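Stollton Home & Kitchen Boards > Counters, Floors, Tile > Dark stone: has anybody lived with it?

gravyboat_dan
We're redoing the kitchen in June and my spouse has fallen for dark stone. Brown, black, anything that looks like the lobby of a bank. The place we went to, Fuchs, wants $380 for a sealing package on top of the slab, and the salesman said the word "patina" so often I started to suspect he was paid by the syllable. I cook every night. I spill every night. Am I about to make an expensive mistake?

tilde_marie
Yes. Next question.

gravyboat_dan
Very helpful, thank you.

tilde_marie
Fine, the long version. I had dark brown marble with pale veins in our last house for two winters. Marble is calcium carbonate. Lemon juice is acid. You remember the volcano from grade school? Same thing, slower, and on your mortgage. Every glass of wine left a dull ring, and on a dark polished surface a dull ring shows up from the driveway.
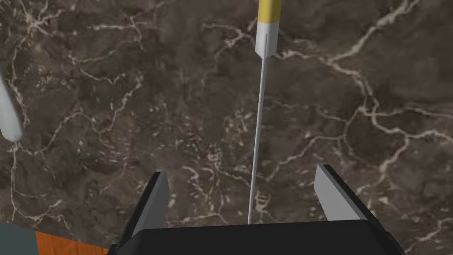 The sealer doesn't help with that, by the way. Sealer keeps oil and coffee from soaking in. Etching is damage to the stone itself, and there's no bottle for it. So if the $380 is being sold to you as wine protection, I'd walk out and take a free pen with me.

old_putty_knife
Marie's right about sealer and wrong about marble. I've set counters for 30 years. My own kitchen is marble and it's a wreck and I love it. Get it honed instead of polished and the etches mostly blend in. People in Italy have been cutting lemons on it for centuries and they seem to be getting by.

tilde_marie
People in Italy also aren't selling to a buyer who brings a flashlight to the inspection. Ask me how I know.

kettle_black
Granite. Dark granite. I don't understand why this thread has more than one post in it. We put it in at our place in Brondano and I've done things to that counter I wouldn't tell my mother.

My one complaint is crumbs. Dark stone shows every crumb, every hair, every streak from the dishrag. White counters hide flour, dark counters hide nothing but black pepper. You will own a microfiber cloth and you will carry it around the house like a security blanket. 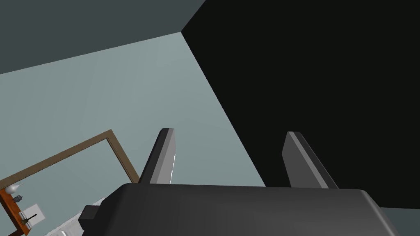 Gray gripper, two upright fingers, seen from behind

spoonrest
Has anybody mentioned lighting yet? My sister-in-law did dark counters, dark cabinets and one ceiling fixture, and you have to chop onions by feel. Budget for under-cabinet lights before you budget for the sealing package. Warm ones. The cold ones turned her brown stone a color I can only call "wet dog."

gravyboat_dan
OK so now I'm told: no marble, marble, granite, and lamps. My spouse is reading over my shoulder and would like it known that she is on the side of old_putty_knife.

old_putty_knife
Smart woman.

kettle_black
He's going to be the one wiping it.

old_putty_knife
On the granite, I'll give kettle this much: it's tougher, and most of the really dark ones barely take sealer anyway. Put a few drops of water on a sample and leave it. If they're still beading after 30 minutes, you don't need anybody's package. If there's a dark spot under them, buy a bottle at the hardware store and do it yourself one evening with an old T-shirt. It's wipe on, wait, wipe off. Buff until your arm complains.
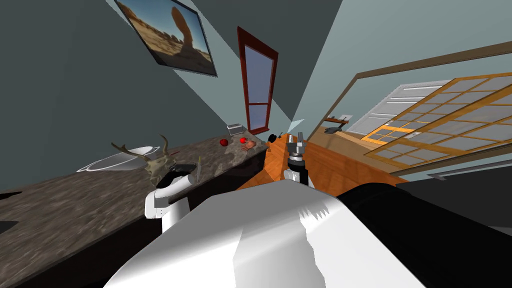
And bring the sample home! Lean it up by the window, then look at it again at 9 p.m. with the kitchen lights on. I've had customers cry over a slab that looked black in the yard and green over the dishwasher.

spoonrest
Seconding the sample. Derano lets you keep one for a $50 deposit, or they did when we were shopping. Ours is still a trivet, so I guess we bought it.

tilde_marie
Do the lemon test while you have it. Half a lemon, face down, overnight. If your spouse can look at what's left in the morning and still say "patina" then I withdraw my objection and wish you both well.

gravyboat_dan
Lemon is on the sample. She drew a little face on it. Will report back.

kettle_black
Granite.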